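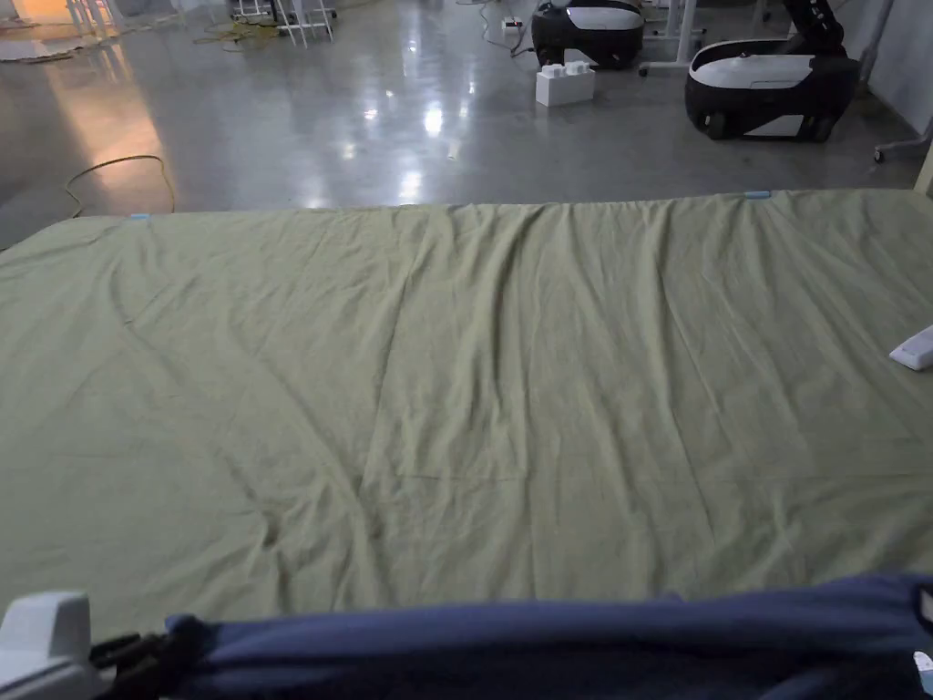 *세이지그린 매트리스 커버에 남색 이불. 커버 주름 좀 봐 주세요.*

# 고무밴드 커버, 다림질 없이 반듯하게 씌우는 분 계신가요? (이불 접는 순서도요)

**풀먹인베개** | 화요일 아침

안녕하세요, 침구방에는 늘 눈팅만 하다가 처음으로 글을 올려 봅니다. 글이 좀 길어질 것 같으니 따뜻한 거 한 잔 들고 읽어 주세요 ㅎㅎ

지난 계절에 이불이랑 커버를 한꺼번에 바꿨어요. 커버는 Ilska에서 나온 세이지그린이고요, 이불은 원래 쓰던 남색을 그대로 쓰려다가 마침 Tarar에서 비슷한 색이 나왔길래 그것도 들였습니다. 색 조합은 정말 마음에 들어요! 불을 낮춰 두면 초록이 올리브색처럼 가라앉는데 그 느낌이 참 좋아서, 저녁마다 괜히 침대 끝에 앉아 있곤 합니다.

문제는 주름이에요. 제 나름대로는 팽팽하게 당겨서 씌우는데도 가까운 왼쪽 귀퉁이에서 가운데로 긴 사선 주름이 꼭 생기고, 한가운데에는 가로로 접혔던 자국이 희미하게 남아 있어요. 반대편 끝 쪽으로는 잔물결처럼 우글우글하고요. 다시 벗겨서 씌우면 사선이 조금 옅어지는 대신 오른쪽이 울고, 오른쪽을 당기면 또 왼쪽이 울고... 매트리스가 넓은 편이라 혼자 빙빙 돌다 보면 침대 정리 하나에 아침 시간이 다 갑니다.

그리고 이불 접는 것도 여쭤보고 싶어요. 저는 발치 쪽으로 두툼하게 말듯이 접어 두는데, 이게 호텔처럼 납작하고 각이 서는 모양이 아니라 늘 둥그런 언덕이 되더라고요. 다들 아침에 어떤 순서로 하시는지, 커버부터 펴시는지 이불부터 접으시는지, 사소한 거라도 좋으니 알려 주시면 정말 감사하겠습니다.

---

**마른수건두장** | 화요일 오전

색 너무 예뻐요!! 들어오자마자 색부터 보고 한참 있었네요. 반들반들한 콘크리트 바닥하고 초록이 이렇게 잘 어울리는 줄 몰랐어요. 저희 집은 노란 장판이라 뭘 깔아도 여름 민박집이 되는데 부럽습니다 ㅠㅠ

사선 주름은 제가 예전에 똑같이 고생했던 거라 길게 적어 볼게요. 저는 네 귀퉁이를 빙 돌면서 순서대로 끼웠었거든요. 머리 쪽 왼쪽, 머리 쪽 오른쪽, 발치 오른쪽, 발치 왼쪽 이런 식으로요. 그러면 마지막 귀퉁이를 끼울 때 남는 천이 전부 한쪽으로 몰려서 꼭 사선으로 끌려가요. 지금은 대각선으로 끼웁니다.

1. 머리 쪽 왼쪽 귀퉁이를 먼저 깊게 끼우고
2. 발치 오른쪽으로 건너가서 끼우고
3. 나머지 두 귀퉁이도 서로 마주 보게 끼운 다음
4. 손바닥을 펴서 한가운데에서 바깥으로 쓸어 주고, 남는 천은 매트리스 밑으로 밀어 넣기

마지막 쓸어 주기를 저는 아홉 번쯤 하던 버릇이 있었는데 두세 번이면 충분하더라고요. 손바닥이 뜨끈해질 때까지 문지르지 않으셔도 됩니다 ㅋㅋ

---

**무명실타래** | 화요일 오전

저는 윗분하고 생각이 조금 달라요. 대각선으로 끼우는 건 저도 하는데, 그건 방금 세탁한 커버일 때 이야기고 가운데 가로줄은 보관하면서 접혔던 자국이라 손으로 아무리 쓸어도 안 없어집니다. 면은 접힌 자리를 꽤 오래 기억해요.

제 방법은 커버를 널 때부터 시작해요. 건조대 한 칸에 반으로 척 걸쳐 두면 딱 그 자리에 줄이 생기니까, 두 칸이나 세 칸에 넓게 걸치고 덜 말랐을 때 한 번 걷어서 바로 매트리스에 씌웁니다. 살짝 눅눅한 상태로 씌워 두면 마르면서 저 혼자 펴져요. 저는 이 방법으로 바꾸고 나서 다리미를 베란다 창고로 보냈습니다.

그리고 글쓴님, 주름 많다고 걱정하시는데 제 눈에는 꽤 반듯한 편이에요. 면 커버가 저 정도면 그냥 면의 얼굴이라고 생각합니다.

---

**현관앞화분** | 화요일 점심

눅눅할 때 씌우는 건 저는 반대예요 ㅠㅠ 말씀하신 마음은 알겠는데, 매트리스에 습기 들어가는 게 주름보다 훨씬 무섭습니다. 제가 한 해 장마철에 그렇게 했다가 매트리스에서 쿰쿰한 냄새가 나서, 선풍기 2대를 앞뒤로 틀어 놓고 주말을 통째로 보낸 적이 있어요. 그 뒤로는 무조건 바싹 말려서 씌웁니다.

대신 분무기를 써요. 가로줄 있는 데만 멀찍이서 칙칙 두 번 뿌리고 손으로 당겨 놓은 다음 창문 열어 두고 나가면, 저녁에 와 보면 많이 옅어져 있어요. 방에 바람만 통하면 매트리스까지 젖을 양도 아니고요.

---

**무명실타래** | 화요일 점심

@현관앞화분 장마철이면 저도 안 해요 ㅎㅎ 제가 설명이 부족했네요. 9월 지나서 공기가 보송할 때, 그것도 아침에 씌우고 이불은 밤까지 안 덮어 두는 조건이에요. 그래도 분무기 쪽이 마음 편한 건 맞는 것 같습니다. 습한 집에 사시는 분들은 화분님 방법으로 하세요.

---

**구석먼지연구** | 화요일 오후

두 분 말씀 다 좋은데 저는 커버 크기부터 의심해 봅니다. 우글거리는 게 끝 쪽에 몰려 있으면 천이 남는다는 뜻일 때가 많아요. 저희 집이 딱 그랬거든요. Prulter 매트리스를 쓰는데 높이가 제법 낮은 모델이라, 두꺼운 매트리스까지 맞게 나온 깊은 커버를 씌우면 아무리 잘 끼워도 가장자리에 물결이 생겨요.

침구용 고정 밴드라고, 밑에서 X자로 당겨 주는 것도 써 봤고 집게로 된 것도 써 봤는데 저는 X자가 나았습니다. 집게는 자다가 하나씩 톡톡 빠져서요. 그런데 글쓴님 커버, 건너편 가장자리에 하늘색으로 조그맣게 보이는 거 두 개 있잖아요. 저거 있으면 편하지 않으세요? 저는 가장자리에 눈에 띄는 색이 있으면 그걸 기준 삼아서 좌우를 맞추거든요. 저희 집 커버에는 그런 게 없어서 안쪽에 색실로 한 땀씩 떠 놨어요.

---

**풀먹인베개** (글쓴이) | 화요일 오후

세상에, 점심 먹고 왔더니 댓글이 이렇게... 다들 너무 감사해요!!

@마른수건두장 저 정확히 빙 도는 사람이에요 ㅋㅋㅋ 머리 쪽부터 시계 방향으로요. 그러니까 제가 늘 마지막에 끼우는 그 귀퉁이에서 주름이 시작됐던 거네요. 오늘 저녁에 대각선으로 다시 해 보겠습니다.

@구석먼지연구 좌우 맞출 때 하늘색 쪽을 기준으로 보라는 생각은 한 번도 못 했어요. 저는 그저 가운데 줄만 노려보고 있었네요. 그리고 크기 말씀 듣고 줄자를 꺼내 봤는데, 커버 포장지에 적힌 깊이보다 저희 매트리스가 얇은 게 맞아요. 이건 당기는 것만으로 해결될 일이 아니었나 봅니다. X자 밴드 알아볼게요.

이불 접는 이야기도 슬쩍 기다리고 있습니다 ㅎㅎ

---

**804호 이불장** | 화요일 저녁

닉네임에 이불장이 들어간 사람으로서 이불 이야기를 그냥 지나칠 수가 없네요.

둥그런 언덕이 되는 건 말아서 그래요. 마는 것과 접는 건 손 모양부터 다릅니다. 이불 끝을 손가락으로 움켜쥐고 당기면 안쪽 솜이 같이 뭉쳐서 따라오니까 굵은 롤이 되거든요. 손바닥을 이불 밑에 넣고 책장 넘기듯이 넘겨 주셔야 납작하게 눕습니다. 넘긴 다음에 위를 톡톡 두드려서 공기를 빼고, 또 한 번 넘기고요.

순서는 이렇게 합니다.

- 이불을 통째로 걷어 의자 위에 올려 둡니다. 침대 위에서 이리저리 밀면 기껏 편 커버가 같이 밀려요.
- 커버를 폅니다.
- 베개를 털어 올립니다.
- 이불을 가져와 발치에 맞춰 펼친 다음, 길이로 3분의 1씩 두 번 넘깁니다.
- 라벨 있는 쪽은 안으로 들어가게 합니다. 이건 취향이에요.

이불이 남색이면 먼지가 잘 보이니까 저는 접기 전에 창가에서 한 번 털고 시작하는 것도 권하고 싶어요. 저희 집도 비슷한 색이라 이 설움을 압니다...

---

**마른수건두장** | 화요일 저녁

저는 이불은 접지 말자는 쪽이에요. 아침에 바로 접으면 밤새 밴 습기가 안에 갇히잖아요. 그냥 절반만 뒤로 훌렁 젖혀 두고 출근합니다. 보기엔 좀 게을러 보여도 퇴근하고 누우면 뽀송해요.

---

**804호 이불장** | 화요일 저녁

그 말씀도 맞아요. 저도 일어나자마자 접지는 않고, 의자에 걸쳐 둔 채로 씻고 밥 먹고 나서 접습니다. 그런데 저는 퇴근하고 문 열었을 때 반듯한 침대가 보이는 게 하루의 낙이라 도저히 포기를 못 하겠어요 ㅎㅎ 이건 성격 차이로 두지요.

---

**낮잠은두시부터** | 화요일 밤

저는 좀 딴소리인데요, 주름은 하나도 안 보이고 저 노란 케이블만 보입니다 ㅋㅋㅋ 바닥에 둥글게 돌아가 있는 거요. 저도 침대 옆으로 선을 빼 두고 살다가 밤에 발가락이 걸려서 크게 휘청한 뒤로, 벽 쪽으로 바짝 붙여서 고정했어요. 커버 정리하려고 침대 주위를 도실 때도 걸리적거리지 않으세요? 대각선으로 끼우려면 왔다 갔다 하실 일이 더 많아질 텐데 걱정돼서 남깁니다.

그리고 저는 Nendmont 커버를 쓰는데요, 면 62%에 나머지가 합성이라 주름이 정말 덜 가요. 촉감은 순면보다 미끌미끌해서 식구들 사이에서도 의견이 갈립니다. 주름이 정말 스트레스시면 혼방도 한번 생각해 보세요.

---

**무명실타래** | 화요일 밤

혼방은... 저는 말리고 싶습니다 ㅠㅠ 여름에 등에 달라붙는 느낌 때문에 저는 한 철도 못 쓰고 여행 가방 덮개로 쓰고 있어요. 물론 땀 적으신 분들은 괜찮으실 거예요.

---

**풀먹인베개** (글쓴이) | 화요일 밤

후기 가져왔습니다! 자기 전에 다 벗겨서 대각선으로 다시 씌웠어요. 결과부터 말씀드리면 긴 사선 주름은 눈에 띄게 줄었고요, 가로줄은 그대로예요. 분무기는 자기 직전이라 못 뿌렸고 내일 아침에 창문 열고 해 볼게요. 끝 쪽 물결은 밴드가 와야 알 것 같습니다.

이불은 804호님 말씀대로 손바닥을 밑에 넣고 넘겨 봤는데 처음 한 번은 또 언덕이 됐고, 두 번째에는 언덕과 빵 중간쯤 되는 무언가가 나왔어요 ㅎㅎ 그래도 전보다 훨씬 납작해요. 접는 시간은 마른수건님 의견을 받아서 아침밥 먹은 뒤로 미루기로 했습니다.

@낮잠은두시부터 걱정해 주셔서 감사해요. 침대 주위를 돌 때 발 조심하겠습니다! 혼방은 촉감이 궁금해서 베갯잇부터 하나 사 볼까 해요.

밴드 오면 또 글 남길게요. 혹시 X자 밴드 중에 얇은 매트리스에도 헐렁하지 않은 게 있으면 아래에 적어 주세요.

---

**구석먼지연구** | 화요일 밤

길이 조절 고리가 양쪽에 다 달린 걸로 사세요. 한쪽만 달린 건 얇은 매트리스에서 가운데가 한쪽으로 쏠립니다. 그리고 처음 채울 때는 너무 바짝 조이지 마시고 하룻밤 주무신 다음에 한 번 더 조이세요. 안녕히 주무세요!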